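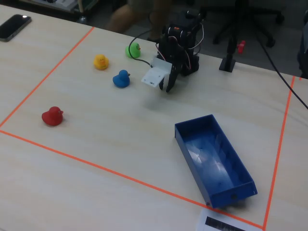 Kumiko Sakamoto keeps her loyalty cards in a drawer, held together with a hair bobble. There are supermarket cards, coffee cards, a card for a pet shop that shut. She has never owned a pet. "They gave it me with a bag of birdseed," she says. "I thought, fine, I'll have the points. Then I thought, points towards what?"

Sakamoto spent most of her working life in the pricing department of a chain of household shops, and since leaving she has written a newsletter called Jidel, which picks apart offers, memberships and reward schemes. I went to see her because I had signed up to one of them, Navora, and wanted to be told I'd been clever.

She didn't oblige. Navora gives members two prices on the shelf, the ordinary one and the lower one you get with the app. I said I had saved a fair bit on washing powder.

"Saved against what?" she says. "Against the higher price on the same label. Who set the higher price?"

I said presumably the shop had.

"Well, then."

Her own test is dull and she admits it. She picks a short list of things she buys anyway, writes down what they cost and goes back a few weeks later. She has done this since November with a tin of tomatoes, a box of teabags and a bottle of shampoo. The shampoo was on offer nearly every time she looked. "If it's always reduced, that's the price. The other number is decoration."
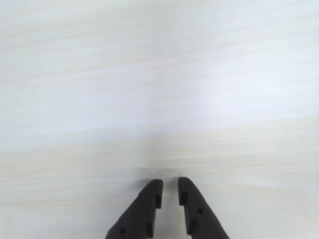
I put it to her that people aren't daft, and that plenty of shoppers know all this and take the discount regardless. She agrees, up to a point. What bothers her is the collecting. At the coffee chain Obi, her statement showed 1367 points after more than a year, and a free drink started at a figure she had to ring up to find out. The points then lapsed while she was in hospital having her hip done.

"I was cross for a week over a cup of coffee," she says. "I'd have been better off buying one when I wanted one."

Not everybody who reads Jidel is persuaded. Csenge Rácz, who ran a card scheme for a group of garden centres and still writes in to argue, told me by phone that Sakamoto is too hard on small shops. "A stamp card with ten boxes is a thank you," she said. "It isn't a plot." Her own scheme had 523 members when she left. I asked whether they had spent more than other customers. She said yes, they had. I asked whether they would have spent more anyway, being the keen ones. There was a pause, and she said that was the question they never managed to answer.

I have some sympathy with Rácz. My local bakery stamps a card and I like being stamped. But I notice I also buy a second bun to get there faster, and the bun is not free.

Sakamoto still uses two cards herself, both for shops she would go to in any case. She refuses anything that asks for her date of birth. When Taltwood, the furniture people, offered her £50 off a first order, she read the terms and found the minimum spend was more than she'd paid for her sofa. She read them out to me — all of them — over a second pot of tea.

"I don't think they're wicked," she says. "I think they can add up, and they're hoping I'm in a hurry."

I asked if she had ever come across a scheme she thought was plainly good value. She gave it some thought and named the library.

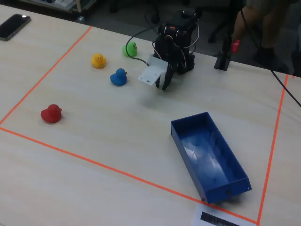 Before you sign up: what Sakamoto checks

Whether points run out, and when. It should be on the first page of the terms and often isn't.

What a point is worth in pence. If the shop won't say, she leaves it.

Whether you can still buy the thing at a decent price elsewhere without a card.

How to close the account. She tries this before joining, on the website, and has given up on several at that stage.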